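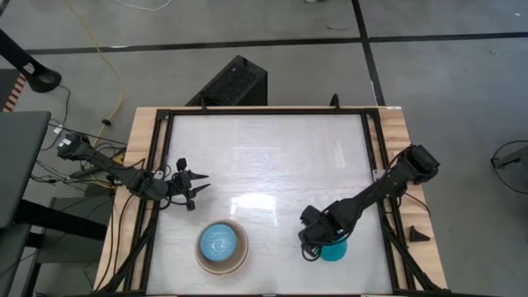
The right arm has the cup, the left one is still open over the board.

Workshop tips: recording examples on a two-arm bench

Every kit seller will tell you the arms learn by themselves once you show them a few times. I have my doubts. We bought the Plenda starter plan, which promised a cup-and-bowl routine from 20 examples, and what we got was an arm that reached for the place where the cup used to be. Spend your effort on the recordings before you spend more money.

Start with one short job. Pick up a cup, put it down by the bowl, stop. The sample plan from Zosness has 11 steps in a single recording, and I would skip it. If a long run goes wrong near the end you have lost the whole thing.

Move the objects between runs. It is dull, and people stop doing it after lunch. Shift the bowl a hand's width, turn it, bring the cup closer to the rail. If everything starts in the same spot, the system learns the spot.

Watch the shine. A glossy white surface throws back any lamp above it, and that bright patch will be in every recording you make. Ours is better after dark with the side lamp only. Wipe the board too, though I can't prove that streaks do any harm.

See-through cups are harder than the brochures admit. Record plenty with one, then some with a plain solid cup, and keep the two sets in separate folders until you know which is causing trouble.

Keep cables slack at the joints and clear of the work area. Run each arm slowly to its full reach before you record anything.

Throw out bad runs the same day. A fumbled grasp looks fine in a folder list in November. We had 2 people sorting and they disagreed a lot, so write down what counts as a drop.

As for how many you need, Enero's forum says 2,000 for anything useful. Maybe so. I have yet to see anyone there post a test with the cup moved. Try yours on a table layout you never recorded, and do it before you sign up for another month of Sin storage.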